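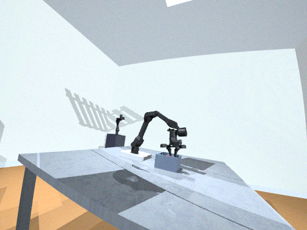 Pale walls and a gray ceiling in a computer rendering of a room.

The Candavora Sit-Ski Cup is an adaptive alpine slalom race held each December. Its organizers bill it as the toughest course in the sport, a claim for which no independent measurement has been published. The founder, Sreekumar Alva, has said the first race drew 2,000 spectators. Ski historian Malathi Arumugam disputes this and puts paid entry at 618. Results from the early years are incomplete, and two listed winners do not appear on any start list. The race was last run on 6 Dec 2020.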